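March 13, 2024

So I did it. I cut my hair off. Well, I didn't, a very patient man with cold hands did, but I was the one who walked in and said the words, and I'm counting that as mine.

I should back up a bit. I've had the same hair since college, long and heavy and sort of brown, parted wherever it fell, and for the last few years it has mostly lived in a clip. I'd been saving pictures of short cuts since January. Bobs, pixies, that shaggy thing with the long bit at the neck that looks great on people with cheekbones. My phone had 200 of them at one point and I'd scroll through on the bus and pick a new favorite every stop. Kim said I was never going to do it and should just admit I like looking at haircuts the way other people look at houses.

Anyway, Tallby is the place on the corner in Grirkport with the green awning, and I'd heard good things about Ikhsan Hutapea from a woman at work whose bob I have been staring at since she started. He was booked solid for ages and then someone canceled, and they called me at 11 this morning while I was eating cereal in my robe. Could I come at noon? I said yes before I'd thought about it, and then of course I stood in the bathroom and washed my hair, which is a silly thing to do when somebody is going to wash it for you in an hour.

I was so nervous! I had my whole speech ready (chin length, no bangs, nothing that needs a round brush) and when I sat down all of it left my head and I said "shorter, please" like a kid ordering at a counter. He laughed, but nicely. Then he spent a good while just picking bits of it up and letting them drop, and he asked how I sleep on it and whether I ever wear it behind my ears. I do, all the time. He said in that case he'd go above the chin, and he'd leave the front pieces a touch longer so they'd tuck.

He cut the first part off in a ponytail. Five snips and there it was in his hand, and my neck felt so cold. I thought I might cry and then I got the giggles instead, and the lady in the next chair with foils all over her head started giggling too, and we were both useless for a minute. 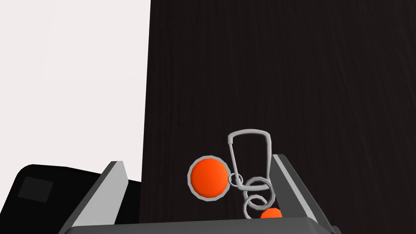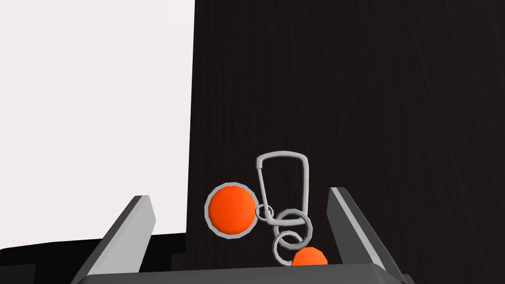

Two orange rounds and some silver-colored rings, both times.

The ponytail is in a paper bag on my dresser. It was 12 inches, so it's long enough to send in somewhere, and I need to look up where. I keep going over to peek at it. It's darker than I thought my hair was.

So, the cut. It sits right about at my bottom lip, a bit shorter in back, with hardly any layers except some underneath that he did to get the bulk out. I have a lot of hair and I was scared of the triangle (I had the triangle in eighth grade, there is a school picture, Mom still has it up in the hall). No triangle! It swings. I've been turning my head for no reason all day. He showed me how to dry it upside down until it's mostly there and then just push it around with my fingers, and he put a tiny bit of Grutus cream in the ends, which smelled like pears. I bought the small tube. It was more than I wanted to spend and I'll probably use too much of it the first week.

I'm a little unsure about the right side. There's a piece by my ear that flips out when the rest goes under, and he said that's my cowlick and it'll settle once it gets used to weighing less. I hope so. I've wet it down twice tonight and it pops back up each time. I may need one of those flat clips.

Ran into Nii Dankwa outside the bakery afterward and he looked straight at me and kept walking, then came back half a block later and said "oh, it's you." I'm choosing to be pleased. Kim wanted a video from every angle, and then wanted another one because I'd filmed the first with the lamp behind me. Verdict: she likes it better than the one with the bangs I was so set on last month, and she says I look like I have a neck now. I guess I didn't before?

Things I hadn't thought of. I squirted out my usual amount of shampoo in the shower tonight, out of habit, even though he'd told me to leave it alone until tomorrow, and it was enough for three people. I can't put it up to wash my face. My big scarf makes the back stick out. And my earrings show, all of them, so I want to dig out the good ones from the box under the bed.

Next trim is in six weeks. I've put it on the fridge. Now I'm going to go sleep on it and see what it looks like in the morning.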